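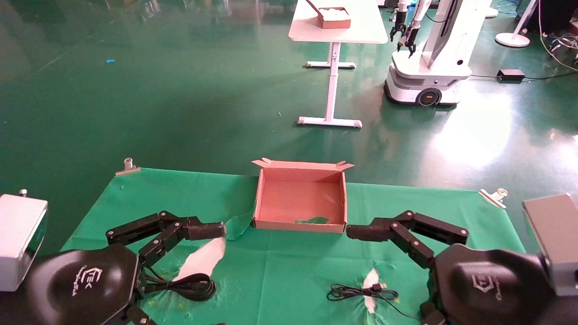 4.2 Regeln für den Arbeitsplatz

Ein Teil der Abweichungen zwischen den Aufnahmereihen geht auf den Tisch zurück, an dem gearbeitet wurde, und erst in zweiter Linie auf die Bediener. Wir haben deshalb vor der zweiten Erhebungsphase Regeln festgelegt, die für alle zweiarmigen Aufgaben gelten. Die Unterlage ist ein einfarbiges Tuch, das an den hinteren Ecken mit je einer Metallklemme am Tisch befestigt wird (Abb. 3). Der Behälter steht nahe der Mitte, die Klappen sind zurückgeschlagen. In der Ausgangsstellung befinden sich die Greifer links und rechts des Kartons, die Fingerspitzen kurz vor den vorderen Ecken. Eine Berührung vor dem Startsignal führt zum Ausschluss des Durchgangs.

Abb. 3: Zweiarmiger Aufbau mit offenem Karton auf grünem Tuch. Auf der Arbeitsfläche liegen Kabel und Papierreste.

Lose Gegenstände wie die Kabel und Papierstücke in Abb. 3 werden nach Regel 4 behandelt. Gehören sie zur Aufgabe, sind sie vor Beginn im Protokoll mit Art und ungefährer Lage einzutragen. Gehören sie nicht dazu, sind sie zu entfernen oder als Störobjekte zu kennzeichnen. Eine dritte Möglichkeit ist nicht vorgesehen. In der ersten Fassung vom Dezember war die Kennzeichnung freigestellt, was dazu führte, dass gleich aussehende Durchgänge unterschiedlich abgelegt wurden.

Für den Hintergrund gelten schwächere Anforderungen. Weitere Tische und Geräte dürfen im Blickfeld der Kopfkamera stehen, sofern sie während einer Reihe nicht versetzt werden. Spiegelnde Böden sind zulässig, die Beleuchtung ist dann jedoch über die gesamte Reihe konstant zu halten. Wird eine Lampe umgestellt, beginnt eine neue Reihe mit eigener Nummer.

Die Einhaltung wurde an 336 Durchgängen der Standorte Vesex und Drudura geprüft. Zwei Personen beurteilten unabhängig voneinander das jeweils erste Bild und das zugehörige Protokoll. In 96 Fällen fehlte mindestens eine Angabe, meist der Eintrag nach Regel 4. Beschädigungen der Unterlage wurden zunächst uneinheitlich bewertet. Nach Rücksprache mit Mélanie Paquette gilt ein Riss im Tuch nun als meldepflichtig, aber nicht als Ausschlussgrund, solange die Greifer sich darin nicht verfangen können.

Für künftige Erhebungen empfehlen wir, das Protokoll vor der Freigabe der Arme ausfüllen zu lassen. Die nachträgliche Eintragung anhand der Bilder ist möglich, erfasst jedoch verdeckte Gegenstände nicht zuverlässig, etwa ein Kabel, das zum Teil unter Papier liegt. Die Vorlage von Jade Fehr sieht dafür ein eigenes Feld vor und wurde unverändert übernommen.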